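### 3.2 Identity federation and campaign access

Employees signed in to Zudum through the company identity provider, and no local passwords were stored. The assertion carried a department code, which the platform used to decide which campaigns a person could open. Of the 1383 accounts created this way, 900 placed at least one allocation during the 30-day funding window. 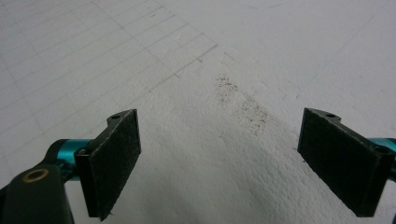 ### 3.3 Allocation rules

Each account received the same virtual budget at the start of the window. Budgets could be split across proposals but not transferred between users. Stankevičius and Ozoliņš applied a per-proposal cap in the earlier Jolness deployment; we kept the cap and dropped their weekly refill. Allocations could be withdrawn until a proposal reached its target, after which they were locked. Accounts disabled by the identity provider during the window kept their locked allocations and lost the rest.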